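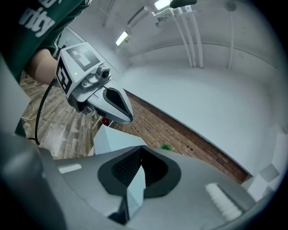

Does it matter which frame the actions are written in when a policy is trained on demonstrations from hand-held grippers?

It matters a good deal. On the Bilgin set, policies trained on actions relative to the current gripper pose carried over to a second room with a small loss, while policies trained on the same demonstrations in the map frame did not carry over in any useful sense. The reason and the limits of the result are in the message below.

castden-list archive
Subject: Re: [castden] relative vs map-frame actions, Bilgin set
Date: 2021-05-01
From: Prutoncombe manipulation group
To: castden-list

Replies inline. I have trimmed the parts already dealt with off list.

> We have been through the April release of the Bilgin demonstrations
> and cannot reproduce the relative-action result at Ridville. Our
> map-frame baseline is better than yours and our relative-action
> policy is worse, so the gap you report nearly closes. Before we
> spend more time on it we would like to know exactly how the
> relative actions are formed.

For each observation at time t we take the estimated pose of the gripper at t and express the next poses in the action window in that frame. The whole window is relative to the one pose at t. We do not chain step-to-step differences. If your loader still has the delta mode switched on, the targets are differences between neighbouring steps, and errors add up over the window at execution time. The default in the Castden loader changed between the March and April versions and the change is in the notes, though I accept it is easy to miss. Please check the field action_ref in your config. It should read "window_start". If it reads "previous" you have been training the delta variant, and your numbers look to me like the delta variant.

With both grippers in use, each hand is expressed in its own frame, and we add the pose of the left gripper in the right gripper's frame as an extra input. That term is an input only and is never predicted. Leaving it out does little on the single-hand task and a lot of harm on the hand-over, where the failures are almost all misalignments between the fingers.

> Second point. You say the map-frame policy "fails to transfer".
> On our side it does transfer, at least for the pick. Is it possible
> that your map origins were simply not aligned between rooms?

They were not aligned, deliberately. The origin of each map is wherever the mapping run started. Aligning the maps by hand makes the map-frame policy look much better, and we reproduced this after your message by placing both origins at the same corner of the work surface. The pick then works from most starting positions. It still goes wrong when the surface height differs, since the policy has picked up the height of the training surface as a constant and descends to it whatever the camera shows.

I would therefore describe your baseline as map frame with aligned origins, and ours as map frame without. Both are fair things to test but they should not share a row in a table. We will split them in the next version of the note.

> Third, the filtering. The release notes say 900 demonstrations and
> our count after loading is lower. What is being dropped and on
> what basis?

900 is the number after our own filtering, so you should be getting all of them. The loader applies a further check on tracking: if the map tracker reports a lost state for more than the permitted number of consecutive frames, the demonstration is skipped without a message. We ran with that check off because the release had already been filtered with a looser one. Set skip_lost to false. The skip without a message is a fault in the loader and there is now a ticket for it.

On the basis for our filter: a demonstration is removed if the tracker relocalises during the episode with a jump in position larger than 17 mm, or if the finger width cannot be read at the moment of closing. The first condition removes most of what is removed. Nearly all such cases come from rooms with large plain walls, where there is little for the tracker to hold on to when the wrist camera is turned upwards. We got fewer of them after asking the demonstrators to begin each mapping run with a slow sweep over the floor and the furniture before going anywhere near the walls. I have no controlled comparison for this, only the change in the rejection count from one session to the next, and the demonstrators were also getting more practised over the same period.

> Fourth, we see a lag between the recorded motion and the camera
> stream. Did you correct for it?

Corrected at execution, left alone in the data. The recorded poses come from the same stream as the images, so in the demonstrations they share a clock and the offset you see ought to be zero. If you measure one, I would suspect the resampling step. The finger width is interpolated to image time and in the March version this was done with the wrong end of the interval, which shifts width against image by one frame. Poses were unaffected. The April version fixes it, but cached files from March are still picked up if the cache directory has not been cleared.

On the robot the situation is different. Images arrive late, the arm follows its commands late, and the gripper has a delay of its own which is longer than the arm's. We measure each of these separately, discard the leading actions in the window that are already out of date, and send the remainder with time stamps brought forward by the arm delay or the gripper delay as appropriate. Using one combined delay for arm and gripper made the gripper close late on the moving-object task. For the static pick it made no difference that we could detect.

> Finally, how many runs are behind each figure?

Here the note was unclear. Each condition was run in 7 starting layouts with 2 trained seeds per condition. Layouts were fixed in advance and set up again from an overlay of the reference image, with the conditions interleaved so that drift in lighting would not fall on one of them only. This is a small number of runs. It is enough to separate relative from unaligned map frame, where the difference is plain from watching the arm for a minute or so. It isn't enough to rank relative against aligned map frame on the pick, and we should have said so. I withdraw the sentence in the note which implies an ordering there.

Some further remarks which may save you time.

The relative form is sensitive to the mounting of the camera on the robot. The hand-held gripper and the robot gripper must place the camera in the same position with respect to the fingers. If the robot-side mount is tilted, the policy approaches with a constant sideways error, and because actions are always relative to the current pose there is nothing to pull it back except the image. In the map frame the same tilt does less visible harm. If your mount was made from the older drawing, it would account for part of what you report, and it is the first thing I would check after action_ref.

Masking the part of the image taken up by the gripper body made no measurable difference in our hands. Masking the outermost ring of the fisheye image likewise. We kept both at their defaults.

Shortening the executed part of the window improves reaction to disturbances and makes the motion rougher. We settled on executing half of each window after discarding stale actions and did not tune it further. A proper sweep would be useful if anyone on the list has arm time to spare.

We also tried adding the pose relative to the start of the episode as an input, with noise. It helps with keeping the gripper upright when the object is out of view. It brings back a mild form of the map-frame problem if the noise is set too low, as the policy begins to rely on how far it has travelled since the start. Details of that run are not in the April release.

What we propose:

- You rerun with action_ref set to window_start, skip_lost off and the cache cleared, on the single-hand pick only.
- We rerun the aligned map-frame baseline at Prutoncombe with your origin convention, and post the success table with the layouts listed.
- Neither side changes the network or the augmentation until both of these are done.

If the Ridville relative-action figure is still low after that, please post the raw wrist video of a few failures along with the commanded poses. A constant offset at contact points to the mount. An overshoot that grows with speed points to the delay settings. Anything else I would want to look at before guessing.

The layout overlays and the delay measurement script are in the Bilgin directory on the list server, under tools. The script expects the arm to be clear of the table and will move it through a sine motion without asking first.

Prutoncombe manipulation group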